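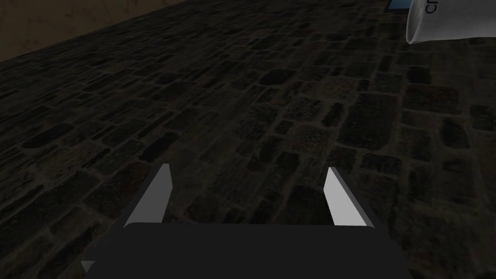 Written by Araceli Llorente in December
Filed under: Living here, Language

My neighbor Torquil Imrie does not say that it is raining. He says it is "a bit damp," and then he goes back inside to find the bigger coat. When I moved to Drarkham I took such sentences as information. Now I understand they are more like music, and you have to know the tune before you can sing it with other people.

I want to write today about learning English a second time. The first time was at school, with a teacher who liked lists of verbs very much. I was a good student. I could say "I would have been going" and I was proud of it, although I have not found a use for this sentence in 35 years.

The second time began at the bakery in Drarkham, on my first morning. I asked for bread in a complete and correct sentence, with "please" at the end. The woman behind the counter answered "You're all right there?" and I said, "Yes, I am healthy, thank you." She was very kind. She gave me the bread and also a small bun which I had not asked for. Her name is Isla Mackay and she is now my friend, but she still tells this story when there are guests.

After the bakery I started a notebook. I write in it every expression which I hear and do not understand, with the place where I heard it. Last week I gave a number to the pages and to the entries, because I am this kind of person, and there are 163 pages and 2213 entries. Many are repeated. I have written "fair enough" in three different years, each time with a different explanation, and I believe all of them are correct.

My favorite pages are from the evening class in Treltine. It was a conversation class, in a room above the library with a heater that made more noise than the students. Our teacher was Alasdair Aitken, and he had one rule, that no person was allowed to say "How do you say" in the class. If you did not have the word, you had to go around it. So for one whole winter I did not say "sieve." I said "the bowl that is not able to keep water." Remigiusz Szczepańska, who sat next to me, needed the word "mortgage" and said "the house belongs to the bank but I must paint it." I have used his version many times since then, also with my bank.
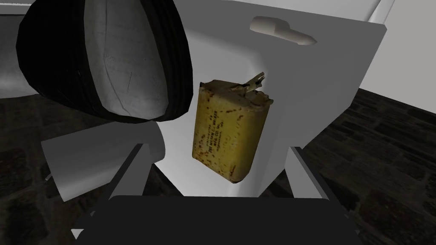 This going around was more useful to me than any grammar. A person who goes around a word has to think what the thing is for, and the other person starts to help, and in this way you are already in a conversation. When I have the exact word, the conversation is sometimes shorter. I ask for a sieve, I receive a sieve, I go home.

There are also losses, and I do not want to write only the cheerful side. In my own language I am quick and I make people laugh. In English I am polite. My sister came to visit in the summer and listened to me on the telephone with the dentist, and afterwards she asked me, "Who was that woman?" I thought about it for a long time. I think that woman is a little slower than me and has more patience, and she never interrupts. I would like to keep her, but I would not like to be her all day.

On the bus to Treltine I sometimes practice being quick. I listen to two people talking and prepare in my head the funny answer I would give. Usually it is ready when they have already left the bus. Once it was ready in time, and I said it out loud, to strangers - it was about the weather, of course. They laughed! I wrote it in the notebook that night, although the rule of the notebook is that it is only for the sentences of other people.

Alasdair has stopped teaching, and the class is now given on a computer, which I tried one time and did not like. Remigiusz and I meet instead in Isla's kitchen, and we keep the old rule. Last time we needed the word for the small piece of skin next to the fingernail, and it took us the whole pot of tea. Isla knew it, but she would not tell us.

If you know it, please do not write it in the comments. We are meeting again before the holidays and I would like to arrive there by myself.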